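I have played the new Heltska single so many times that my phone now offers it to me before I ask. It's called "Grundel," it came out in March, and it runs a full minute longer than it should. I would not cut a second of it.

If you missed the first record, Heltska used to be two guitars and a lot of complaining. Now there's a synth, a drum machine and a chorus you could hum at the dentist. Some fans are taking this hard.
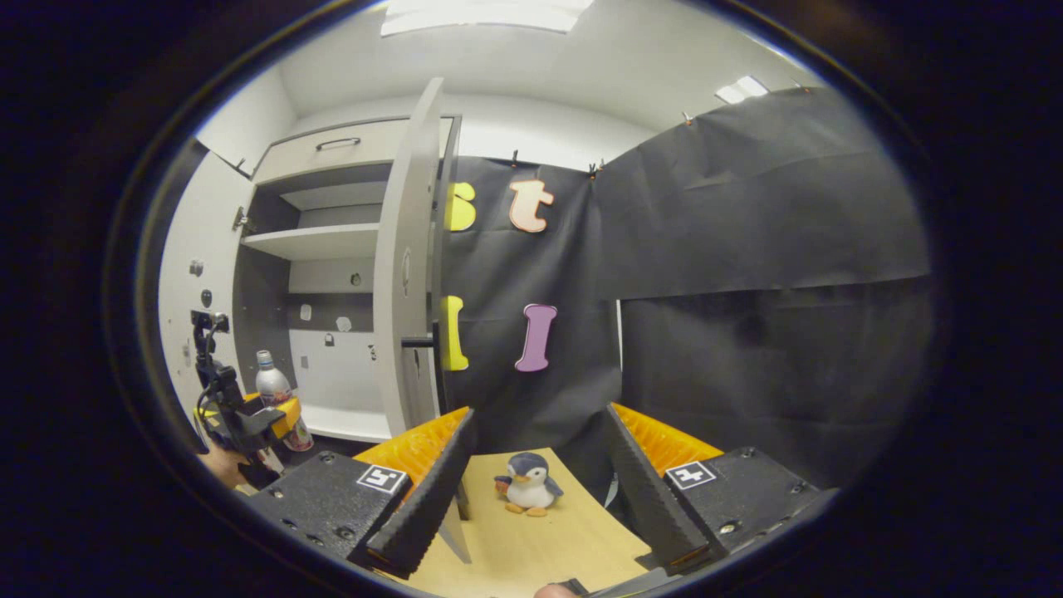
Stiller Road wrote in to say the old stuff had more bite, the new chorus sounds like a bank commercial, and I should go back and listen to the demos with decent headphones. I did, all 50 minutes of them. They have bite. They also have a cough left in on track 2 that is louder than the singing.

The album, Tamura, follows this summer. The vinyl is limited to 576 copies, and I'm number 395 on the waiting list, so I like my chances - at least until the shipping cost shows up. I don't own a working turntable at the moment, but I've never let that stop me from buying a record.

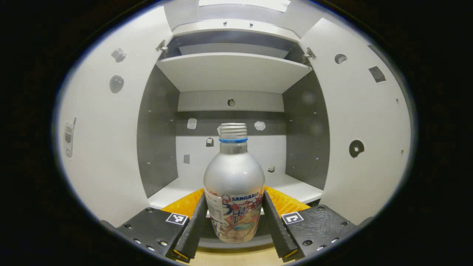 Sangaria, in the aluminum bottle.

The B-side is an instrumental, and I keep skipping it. I'll try again after midnight, when I'm nicer.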